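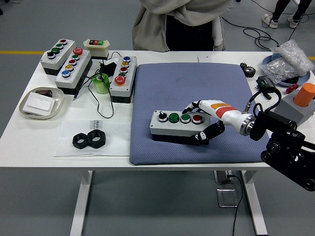
Bench Practice and Procedures > Manipulation work > Draft rule set for push-button stations on shared benches

Lirach_benchsafety
Posted Thursday, 9:12 am

Members are invited to comment on the draft rules below before they are adopted for manipulation benches at the Nadivville site. The draft replaces the handling section of Procedure 2182, which was written for parallel grippers and makes no mention of multi-fingered hands. It applies wherever a robotic hand is required to pick up, turn, hold or press a push-button station, and wherever people stand within reach of the same bench.

1. Any red mushroom-head button on a test piece shall be treated by visitors as a live emergency stop unless the piece is tagged. It follows that every such piece must carry a tag reading TEST PIECE, NOT A STOP, on a face that remains readable when the piece is upright.

2. The working emergency stop for the arm shall not be placed on the benchtop. It shall be mounted at the operator position or held by the operator.

3. Only the piece being handled shall be on the mat. Pieces awaiting handling are to be kept on the opposite half of the bench.

4. Fasteners, gears, adapters and packaging may remain on the bench during a run only if they are listed on the run sheet as part of the layout.

5. Cables on the benchtop shall be clear of the mat. Cables on the floor shall be covered or routed away from the operator position.

6. Observers shall remain behind the floor line. The operator may stand at the bench if the arm is in reduced speed.

7. Following any grasp that ends with a piece on its side, the operator shall stop the arm before righting the piece by hand.

Comments will be accepted until the end of October. Please quote the rule number.

quilted_mat
Posted Thursday, 10:40 am

Rule 1. I support the intention but would ask that the tag not be fixed to the top face. On a five-position station there is very little space between the actuators, and a tag placed there changes what the fingers touch and what the head camera reads. Our group at Urbańczyk fixed tags to the tops of several enclosures and had to repeat 345 trials once it was noticed that the policy had begun to aim for the tag. The base or the rear face would be acceptable.

Rule 3. Supported without change.

Lirach_benchsafety
Posted Thursday, 11:05 am

Thank you. The wording "a face that remains readable when the piece is upright" was intended to permit the long sides. The next version will exclude the face carrying the actuators.

nadivville_ops2
Posted Thursday, 11:31 am

I must register an objection to Rule 1 as a whole. A tag is an administrative control and depends on someone reading it. In a moment of alarm a person reaches for the largest red button in view. If there is one on the bench and it does nothing, we have created the hazard ourselves. My preference is that mushroom-head stations be removed from shared benches altogether, and that pressing tasks be carried out on stations fitted with flush buttons and selector switches.

fivepos_station
Posted Thursday, 12:18 pm

Removal is not practical for those of us whose deliverable is the operation of ordinary industrial stations. Customers have mushroom heads on their panels. A hand that has been trained only on flush buttons will meet a mushroom head for the first time on a factory floor, where the consequence of a stray thumb is a stopped line.

I would also point out that the stray thumb is the common case. When a hand closes around the long sides of a station, the thumb tends to come over the top. If the last position is a red button, contact is likely whether or not it was intended. I would like the rule set to address grasp orientation, and at present it does not.

nadivville_ops2
Posted Thursday, 12:44 pm

The deliverable is understood. My concern is for the person standing at the other side of the table who has not read the run sheet.

rinness_integration
Posted Thursday, 1:20 pm

There may be a middle position. At Rinness we allow mushroom-head stations on a shared bench subject to the following conditions:

(a) the stations are entered on the run sheet by position and colour order, so that any two operators will set the bench identically;

(b) the working stop is of a visibly different form from anything on the bench, and is demonstrated to each person present before the arm is energised;

(c) a person who is present but not operating has no task that requires reaching over the bench.

Condition (b) has been the useful one. It takes less than a minute and it has been well accepted by visitors.

On the matter raised by fivepos_station, we classify grasps for the run record. A grasp in which any finger or the thumb rests above the row of actuators is recorded as "over-row". A grasp confined to the sides and underside is recorded as "clear". Over-row grasps are permitted, but the record has to state which actuator is nearest to the contact.

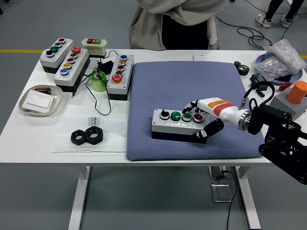
The distinction matters most on the four-position stations, where the selector is at one end and the red button at the other. With the hand entering from the right, the red end is the end it meets first. An extended finger reaching on toward the first green button will pass above the red one, and the lower fingers are close to it on the front face as well. We ask operators to consider turning the station end for end, so that the selector is nearest the wrist. Some tasks do not allow it, and in that case the sheet is marked accordingly.

quilted_mat
Posted Thursday, 1:52 pm

I would be cautious about turning stations for convenience. If every recorded run has the selector nearest the wrist, the resulting behaviour will be of limited value when a panel is mounted the other way. Both orientations should be required in equal number, with the over-row record kept for each.

rinness_integration
Posted Thursday, 2:03 pm

A reasonable correction. I withdraw "consider turning" and would support "both orientations shall be represented".

cable_and_tray
Posted Thursday, 2:37 pm

Comments on Rules 4 and 5, which appear to have been overlooked.

Rule 4 permits listed clutter. This is sensible, as a bench with nothing on it is not representative of any workplace I have audited. I would ask for a second condition, that loose items be incapable of rolling onto the mat. Hex nuts laid flat will stay where they are put. A roll of tape standing on its edge will not, if the table is knocked. Round batteries belong in a tray with a lip.

Clear plastic bags and bubble wrap should be listed by name. They shift in moving air, and they are difficult for depth cameras.

Rule 5 asks for floor cables to be covered or routed away from the operator position. I would extend this to the area behind the bench generally. Observers walk there, and they are looking at the arm and not at their feet. Where power is taken from a floor box under the table, the lead should leave on the side that carries no foot traffic.

nadivville_ops2
Posted Thursday, 2:58 pm

Agreed in respect of Rule 5. I would also like the second sentence of Rule 6 struck out. Reduced speed does not make an arm bracket at bench edge height a suitable thing to stand beside.

fivepos_station
Posted Thursday, 3:15 pm

The sentence should remain. An operator across the table from the arm, with the full depth of the bench between them and hands kept off the tabletop, is in a better position to see a slipping grasp than one who is at a desk behind a monitor. It could be limited to the side opposite the arm.

nadivville_ops2
Posted Thursday, 3:22 pm

The arm in our cell can reach the far edge of the table. "Opposite" would need to be defined by measured reach. I maintain the objection.

new_to_benchwork
Posted Thursday, 3:49 pm

A point of clarification on Rule 7, please. If the station comes to rest on its side while still held in the fingers, is the operator expected to stop the arm at once, or only when the hand has released? Our instruction sheet says one and our supervisor says the other.

Lirach_benchsafety
Posted Thursday, 4:10 pm

The rule is triggered by the operator's intention to touch the piece. If the arm is to continue and re-grasp unaided, no stop is required. If a person's hand is to enter the mat area for any purpose, the arm is stopped first, whether the fingers are open or closed. Please note that a stopped hand may still be holding the piece under tension, and the enclosure should be supported before the fingers are released.

A revised draft will be posted with the following changes:

Rule 1: tags excluded from the actuator face. Mushroom-head stations permitted on shared benches subject to Rinness conditions (a) to (c). The objection from nadivville_ops2 will be recorded in full.

Rule 3: over-row and clear grasps to be recorded, nearest actuator stated, both orientations represented.

Rule 4: loose items to be stable or contained. Plastic bags and bubble wrap listed by name.

Rule 5: extended to the area behind the bench.

Rule 6: no change at this stage. Members with measured reach figures for their own cells are asked to submit them, as the matter cannot be settled without them.

Rule 7: wording to follow the clarification above.

cable_and_tray
Posted Thursday, 4:26 pm

Please also confirm whether the run sheet is to be kept at the bench or filed centrally. Procedure 2182 requires both, and in my experience the copies do not agree.

Lirach_benchsafety
Posted Thursday, 4:41 pm

At the bench, with the filed copy taken from it at the end of the shift. The requirement for a second original will be removed.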